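Week 9: Why do some animals cache food and others don't?

Okay, picking up where we left off on Wednesday. I promised we'd finish the jay material, so let's do that first and then get to memory.

Remember the basic puzzle. A bird that hides seeds in the fall pays a cost right away (time, energy, thieves!) and gets nothing back until December or later. For that to pay off, the bird has to find its own caches more often than its neighbors do. I like the Prundberg aviary study for this, mostly since the design is so simple that you can sketch it on a napkin. Dénes Virág and his group let the birds hide seeds in trays, took the birds away, and brought them back after 60 days. Out of 1,219 seeds hidden, only 161 were taken by a bird that hadn't hidden them. Please know those two numbers, I do ask about them.

Now, three things people mix up on the exam every year:

Caching is putting food away. Hoarding in one spot (a larder) is one kind of caching, scattering it all over is another.
Pilfering is taking somebody else's cache.
Recovery is getting your own back — memory helps, but so can smell, or plain luck.

Zsófia Szénási's chapter argues that larder species don't need much spatial memory at all, they need to be good at guarding. I mostly buy it, though her squirrel data are thin and I'd love to see it repeated at Vevmont. Read pages 3 to 16 and see what you think.
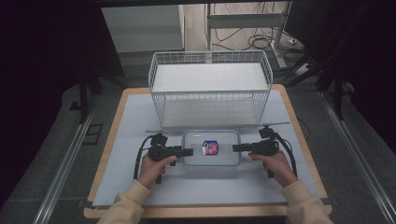 Fig. 2. Packaged food in a clear container, with a wire basket behind it.

For next time, bring one example of a larder species and one scatter species, and be ready to say how you'd tell memory apart from smell in each. The Halász paper is optional, but it's short and pretty fun!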